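Acheter un bras, puis tout ce qui va avec

La responsable des achats techniques de Skerska nous reçoit dans une petite salle au-dessus de l'atelier, à huit heures du matin, avec un classeur et deux cafés. Son entreprise reconditionne des ordinateurs de bureau et du petit matériel électronique. Depuis l'année dernière, elle prépare le budget d'une cellule robotisée pour l'insertion et le retrait de pièces. Elle a demandé que son nom n'apparaisse pas, « pour parler des prix plus librement ».

Je lui demande d'abord combien coûte un robot. Elle sourit un peu. « C'est la question que ma direction m'a posée, et ce n'est pas la bonne. Le bras, c'est une ligne sur le devis. Dans mon premier tableau, j'avais 2 lignes : le bras et l'installation. Dans le tableau d'aujourd'hui, il y en a 55. »

Parmi ces lignes, beaucoup concernent des choses que l'on remarque à peine dans une brochure : les doigts de la pince, les supports usinés, les câbles, les tôles qui entourent la zone. Elle a consulté deux intégrateurs, Padent et Khumalo. Le premier proposait un prix global, le second un prix détaillé. « J'ai choisi le détail. Avec un prix global, je ne peux pas savoir ce que je retire quand je négocie. »

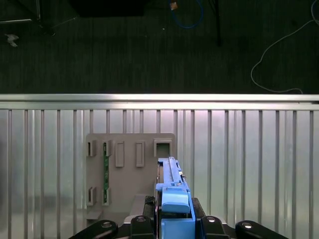 Les supports, explique-t-elle, sont le poste qu'elle a le plus mal estimé. « Chaque forme de pièce demande son logement. Si le logement est trop serré, on force, et si on le fait trop large, la pièce penche. Il faut donc payer un premier modèle, l'essayer, le corriger, et payer encore. J'avais prévu une seule version. Maintenant je prévois trois versions pour chaque support, et s'il reste de l'argent, tant mieux. »

Elle tient aussi un compte des essais. Pendant la période d'évaluation, l'équipe a noté 381 insertions, avec la durée de chacune et une remarque quand il fallait intervenir. Ce cahier lui a servi devant la direction plus que les fiches techniques. « Une fiche me donne une charge et une portée. Elle ne me dit pas si mon connecteur entre dans mon support. »

Le choix de la pince a fait l'objet d'une discussion assez longue. Fallait-il un modèle standard, ou bien des doigts faits sur mesure ? Skerska a pris la solution du milieu : une pince du catalogue, avec des doigts commandés chez Sarnar, un atelier de mécanique voisin. Le délai était de 91 jours dans la première offre, et c'est ce délai – plus que le prix – qui a obligé à déplacer tout le calendrier. « J'ai appris à mettre une colonne pour le temps à côté de la colonne pour l'argent. Avant, j'avais seulement l'argent. »

Et le matériel à traiter, faut-il le mettre au budget ? Elle répond oui, sans hésiter.

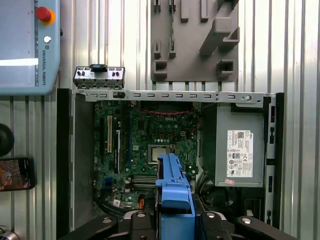
« Les ordinateurs sur lesquels on fait les réglages, on ne les vend pas ensuite, ou alors on les vend moins cher. Un emplacement de mémoire supporte un certain nombre de manipulations, pas une infinité. J'ai donc ouvert une ligne pour les unités sacrifiées. Le comptable n'aimait pas ce mot, alors nous avons écrit "unités d'essai". »

Elle insiste également sur la variété des boîtiers. D'un modèle à l'autre, l'alimentation et les barrettes changent de place, et parfois l'accès se fait dans un autre sens. Pour la première année, elle a limité la cellule à une petite famille de machines. Les commerciaux auraient préféré davantage, mais elle a maintenu sa position.

Reste la formation. Elle l'avait placée à la fin du projet, et elle conseille de la placer au début. « Les personnes qui vont utiliser la commande doivent être là quand on choisit où l'accrocher, où passent les câbles, à quelle hauteur on travaille. Sinon on paie deux fois le montage. »

La décision pour une seconde cellule est attendue en janvier. Elle a déjà commencé le tableau, en reprenant celui de la première et en laissant quelques lignes vides en bas de la page.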